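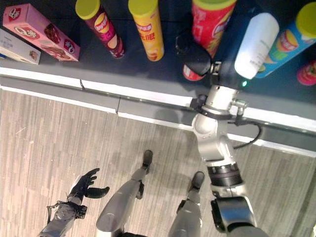 **Figure 3.** Humanoid at the snack shelf, white bottle in the right gripper, chip canisters behind.

### 4.2 What changed on the floor

Shelf work at the Andow store used to be one job. Now it's split — the robot handles the reaching and placing, staff do the checking. We interviewed 13 workers, all on the stocking crew before the rollout. Main complaint: waiting. Clerks said they stand by more and walk less, and the waiting dosen't show up in the shift log. Logged interventions over the study period: 155, mostly canisters left lying down or turned label-in.

Backs and knees came up too, on the good side. Low shelves were the part people hated. But two older clerks felt they had lost the piece of the job they were fast at (see Vasilakis and Bastos, field notes, Nogueira site).

Pay grades did not move. Training was 22 minutes per person, which most called to short. Shift leads got a longer one.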